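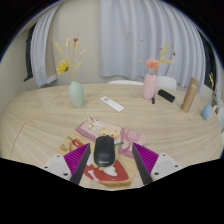 I put off buying the Grarska table care kit for most of the summer, partly because £23 seemed a lot for a bottle of oil and a few cloths, and partly because I'd convinced myself that a wooden table ought to look after itself. My mother's did! (My mother's was also under an oilcloth from one Christmas to the next, so perhaps it isn't a fair comparison.)

Ours is pale wood with a curved edge, and it gets everything: breakfast, homework, the laptop, seed catalogues, the lot. By May it had gone dry and a bit thirsty-looking, with a tea ring that I'd been covering with the fruit bowl whenever anyone came round.

**What you get**

A bottle of oil, a bottle of soap, a fine scouring pad and 2 cotton cloths, all in a sturdy box that I've kept for buttons. The instructions are on a folded sheet, in rather small print, and I did need my reading glasses and a cup of tea to get through them.
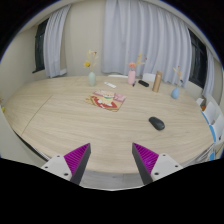
**Using it**

The soap is lovely. It smells faintly of almonds and lifted a good deal of grime I hadn't known was there, which was a little embarrassing. Let the table dry overnight before you go any further. The oil goes on thinly, with the grain, and then you wipe off whatever hasn't sunk in after twenty minutes. I was far too generous with my first coat and had a sticky patch for two days, so do believe them when they say thinly.

The second coat went on beautifully, and the tea ring has faded so much that I have to bend down and hunt for it. Water beads up nicely now as well.

**Grumbles**

The cap on the oil dribbles, and the cloths shed fluff, so I used an old pillowcase for the last wipe. I've had the Namodier oil before, and its bottle pours much better, though it left our last table rather yellow and I wouldn't go back to it.

There's plenty left for another go in the spring, and I've already got my eye on the bread board.

**4 out of 5**, and I'd buy the soap again on its own.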